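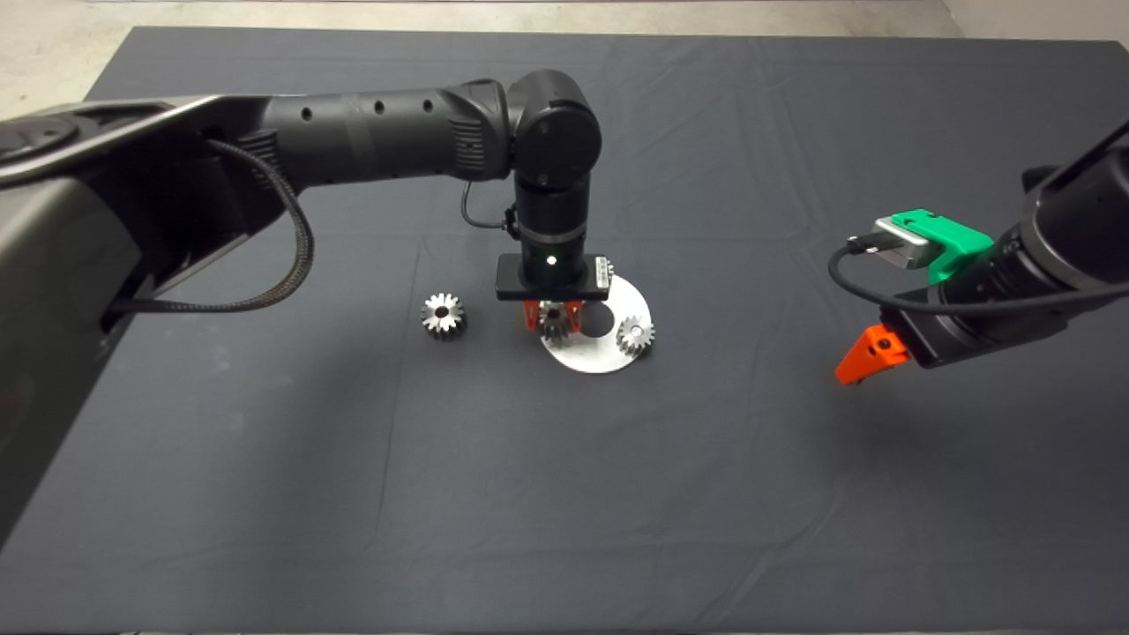
People keep asking me whether a machine can do my job yet, or at least do my dishes. I put small gearboxes together for a living and I have an opinion, so I'm going to post it in pieces. 1/

I've been at Raltdale nine years. Most of what I do is pick up a small part, turn it the right way, and put it on another part. If you've ever hung up a shirt or put a lid on a jar, you have done the same kind of work. 2/

The big repeat jobs went to machines a long time ago. We have a press at the Okgate building that does up to 1,000 housings a shift and stops only when it's out of stock. It does one thing, and the housings arrive in the same spot every time. 3/

The leftover work is the stuff in between. Orders of 285 units, then 166 of something else, then back to the first one with a different shaft. Setting up a dedicated machine for that costs more than paying me. 4/
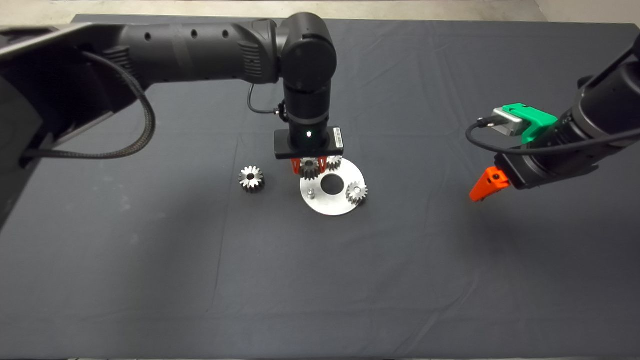 Gears are a good test of where things stand. They're small, they're shiny, and they have to sit where they belong or the whole assembly is scrap. Holding one over the plate, the way the orange fingers have it, is the part I would call solved. Getting the bore down over a pin like the short one standing on that plate is where I slow down too, and I have fingertips. 5/

When a gear is a hair off, I feel it catch. I back off, rock it a little, and it drops. I don't think about it. Ieva Juška trained me and she couldn't explain it either. She just told me to stop pushing. 6/

Then you mesh the teeth. Same problem again, except now the first gear can move while you're working on the second one. 7/

My sister-in-law Sigrún Vestergaard runs the laundry at a hotel in Zundurgate and we argue about this every holiday. She says gears are the easy case because a gear stays the same shape when you grab it. I think she's right. 8/

She has a flatwork folder made for sheets. It's good at sheets. Somebody still has to find two corners in a pile and feed them in, and that somebody gets paid by the hour. 9/ 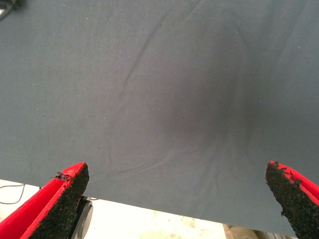

Cloth is bad for machines in a way metal isn't. Pull on one corner and the middle goes somewhere you didn't plan. Her count in April was 591 pillowcases that had to be redone by hand after the folder, and she says that was a normal month. 10/

So, house chores. Vacuuming a flat floor, yes, you can buy that now. Washing dishes, yes, if you load them. Loading them, putting them away, folding a fitted sheet, finding the other sock: I wouldn't spend money on it today. 11/

Shop chores. Moving bins, yes. Loading a machine with the same blank all day, yes. Small mixed assembly, I'd say slowly, with a person close by, on the parts you've picked for it. 12/

A guy from Bundgaard asked me what I'd hand over first if I could. Deburring. Then sorting returns. I'd keep final fit for myself for a while, and I'd want to see a week of numbers before I changed my mind. 13/

One more thing on speed, as a few of you brought it up. Slow is fine with me if it runs through lunch. What I can't use is fast with one bad unit in twenty, when I'm the one who has to find it. 14/

I'll answer replies after my shift. If you work in a kitchen, I'd like to hear what you'd hand over first. 15/15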